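Skistby table arm, after eight months in our staff kitchen
Posted in Workplace Reviews

I run the breakfast room at Tomoana, a residential training center where people stay a week or two at a time, and when we're full we go through nearly 1,000 pieces of tableware between six and ten in the morning. So when the owners said they were putting in a Skistby arm to lay out and clear the self-serve tables, you can imagine the talk in the kitchen! I promised a few readers I would write up how it has gone, and I'm sorry it took me until November.

The arm bolts down at one side of the table and you teach it where things belong by leading it through the motions, which I found pleasant work once I stopped being nervous. Plain cups, plates and bowls it learned in a morning. The toaster station took us 2 more weeks of fiddling, and I still have a soft spot for that corner of the job. 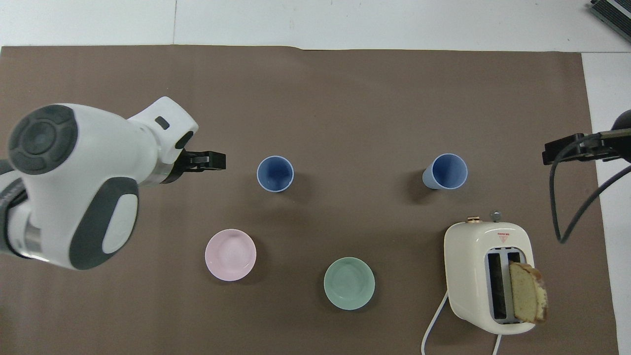
Page last changed: November, 4:10 pm

We do our teaching on a brown paper mat, with a couple of blue cups, the pink plate, the green bowl and the cream two-slot toaster. I like to leave a slice standing in a slot when I practice, the way guests do. Upright cups are easy for it. Tipped ones gave us trouble all spring, and the Welimlow update (that's the software it runs on) helped a good deal.

Now, the people side, which is what most of you wrote to ask about. Our crew is the same size as before. The early shift starts at six now, no longer at five, and I can't tell you how glad everybody was about that. The work has changed, though. There's less carrying and more watching, and one of my longest-serving folks misses the carrying, because it got her out among the guests. We've since put her on the coffee counter.

Gripes: the Plotport scheduling screen is slow, the replacement finger pads cost $485 a set, and the manual assumes you already know what everything is called. I'd still buy it again for a room our size. For a small café I'd wait a while, or ask for a long trial first.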